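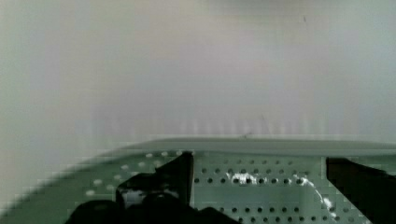
Drindon Textile Conservation Workshop, Storage and Packing Group

Notebook, April 9, 2025

Subject today: the green perforated baskets, and whether we keep them for rinsing and sorting small items or go back to the white trays.

I write this partly for myself and partly for colleagues who come in after me and ask why the shelf is rearranged. Please correct my English if something is unclear, I don't mind.

Starting point. We have 8 baskets of the green type from Poleo. They came in July and were first put under the sink, where everybody forgot them. The old trays (Nel) are solid at the bottom, so when we put rinsed buttons, hooks, weights or tape ends into them, the water stays and we must tip it out by hand. With small things this is a bad method. On the last job we had 627 loose pieces from the costume trunks, mostly buttons, and I spent a good part of the afternoon fishing them out from the corners with a spoon.

What I like in the green ones. The rim is wide and smooth, and goes around the corner in a long curve, no sharp place. When I carry a full basket with gloves, I can hold it on any side and the glove doesn't catch. I ran a piece of nylon stocking along the whole rim of each basket to look for burrs. In seven of them, nothing. In the eighth there is a small rough point inside a hole, near the base. I marked this basket with blue tape and it should not be used for lace or for anything with loose threads. For weights and clips it is fine.

Holes. I tested with our smallest buttons, the shirt type with four holes. They don't fall through, but they can stand up on the edge and get stuck. To free them, push from the outside with a wooden stick, please not with the tweezers. Glass beads go through, of course. For beads I put a piece of net in the basket first and fold it over the rim, and I hold it with two clips on each side. It looks a little bit like a cake form but it works well.

Drying. I compared one basket and one tray with the same load, cotton tape cut in short lengths, rinsed and gently pressed. I put both on the bench by the window, the basket raised on two rods so the air can come from below. After lunch the tapes in the basket were dry to the touch except where they lay double. In the tray the bottom layer was still quite wet. I didn't weigh them, so this is only an impression by hand. I want to repeat it with the scale before we write anything in the procedure.

Colour. One colleague asked if the green can give off dye. I left a wet white cotton swab pressed on the rim overnight and another one on the inside wall, with a small weight. Both were clean in the morning. I also did it with the detergent we use for the linings, and it was the same. I kept the swabs in an envelope, it is in the drawer with the colour charts. It doesn't say anything about long contact, so for storage of months we still use the acid-free boxes. The baskets are only for work in progress.

Cleaning. Warm water and the soft bottle brush. The corners need attention because lint collects where the wall curves. Don't stack them wet. I did this once and they stuck together so hard that two of us had to pull.

Labels. The paper labels don't hold on a perforated wall, there is not enough flat surface. On the rim they hold better but they come off when rinsed. I now tie a cotton tag through one hole, with the job number in pencil. Tie it on the short side, always the same one, then we can read it on the shelf without turning the basket.

Shelf. I moved the baskets to the second shelf left of the sink, and the Nel trays to the bottom. The trays are still good for dry sorting and I don't want to throw them out. The big pile for the Rudura loan (1,263 items on the list, small and large together) will need more than we have, if we keep one basket for each costume. Could we put only the wet work in baskets and leave the dry accessories in trays? I wrote this question on the whiteboard also.

To do:
Repeat drying test with scale, same tape, three loads.
Smooth the rough hole in the blue tape basket, or decide to leave it.
Cut net pieces to size, with a bit extra for the fold.
Ask Poleo if the same basket exists in a shallower height. Ours is too deep for flat collars, they slide down and crease.
Find more clips, the grey ones have lost their spring.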